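Higuchi Hall kitchen and pantry — pre-season safety checklist, with comments
Filled in by Ayane Okabe, January

Good news first: the old hall is in better shape than last summer! I started at 6 in the morning while it was cool and went room by room. Pass, Fix or Watch is marked after each item.

1. Exits and paths
Back door opens fully from inside — Pass. Swings beautifully now the hinge has been replaced.
Side path clear to the gate — Fix. The jasmine has gone berserk over the last few metres. Gorgeous smell, but you can't see the step.
Exit sign lit — Pass.

2. Gas and cooking
Cooktop knobs return to off — Pass.
Gas bottle upright and chained — Pass. Chain is snug.
Rangehood filters clean — Fix. Greasy. A hot soak and they'll come up like new.
Fire blanket on the wall, tabs hanging free — Pass. Someone had hung aprons over it, so I've moved them to the hooks by the fridge.
Extinguisher gauge in the green — Pass.

3. Dry stores
Tins free of rust, bulging or deep dents — Watch. Two tins of tomatoes had dents on the seam and went in the bin. Spam, beans and corn are all fine. Please run a thumb around the rim of every tin as you unpack, it takes a second and you really do feel the bad ones.
Oldest stock at the front — Pass. Whoever did this, you are a legend.
Heavy items below waist height — Fix. The rice drums are back on the top shelf.

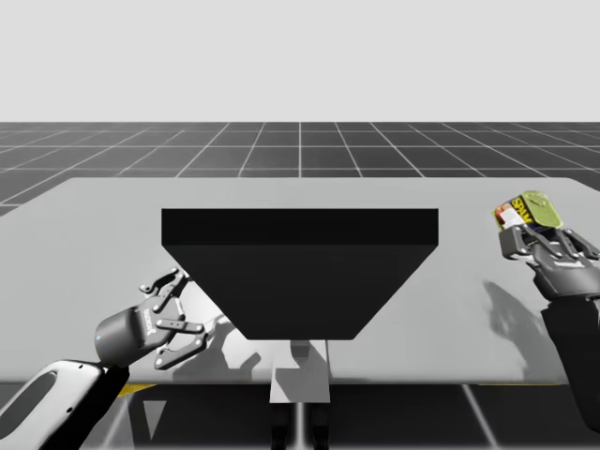
4. Cold stores
Fridge at or below 5 degrees — Pass.
Freezer seal holds a slip of paper — Watch. Holds everywhere except the bottom left corner. I've given it a wipe and will try again next month.
Raw meat on the lowest shelf — Pass, and the new trays are terrific.

5. Benches and hand tools
Benches wiped down and level — Pass. No more wobble at the sink end.
Knives in the block, blades covered — Pass.
Tongs spring back and close evenly — Fix. One pair crosses over at the tips and drops hot food. Bin it and buy the Nernano ones, we've had a set for years and they still grip properly. Check the rivets too, as that's where old food hides. 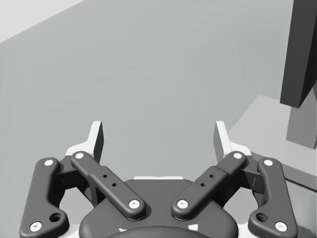 The can opener needs the same treatment. Ours was leaving a thin curl of metal on the lid, so I've swapped it for the spare from the Cillar box and labelled the drawer. Give it a wash after every use, even if it looks clean.

6. Power
Test button trips the safety switch — Pass. Lovely sharp click.
Urn cord undamaged — Fix. Nick in the outer sheath near the plug. Tagged out, so please don't use it.
No double adaptors — Pass.

To do before the first lunch: trim the jasmine, soak the filters, shift the rice, new tongs, urn cord to the repairer at Jernutero. I've put aside $200 for the lot. Sing out if you can take the jasmine, secateurs are in the shed.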